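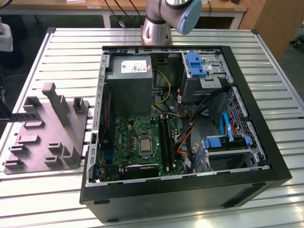 I got to the Tornport repair fair just after opening and the hall was already buzzing! The old ferry terminal has those huge windows facing the water, and the organizers had put 44 tables down both sides with a coffee stand at each end (go for the far one, the line is shorter).

My first stop was Litside, who fix lamps and radios. They let me solder a new cord onto a desk lamp - my first joint ever, and pretty lumpy.

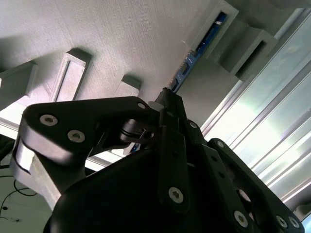
Marisol disagreed with me that the lamps were the best part, and said the sewing corner had taught her more in 15 minutes than a whole winter of videos.

So over I went. Bustier had four machines going and a woman there showed me how to darn a sock heel over a jar lid. I've been throwing socks out for years!

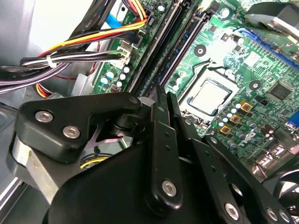 Odile Farrant

Lunch was from the Rezende bakery van, parked by the old ticket office. Get the cheese rolls early, they were gone when I went back for a second.

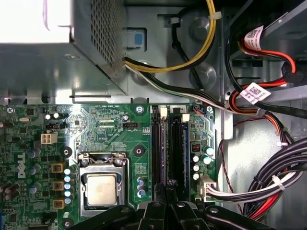 Photo: Tornport Repair Fair

The afternoon was bikes, mostly outside, with a lot of squeaking brakes and happy kids. I came home with a patched jacket, one good sock and my lamp. The next fair is in November, same hall, and I'm bringing the toaster.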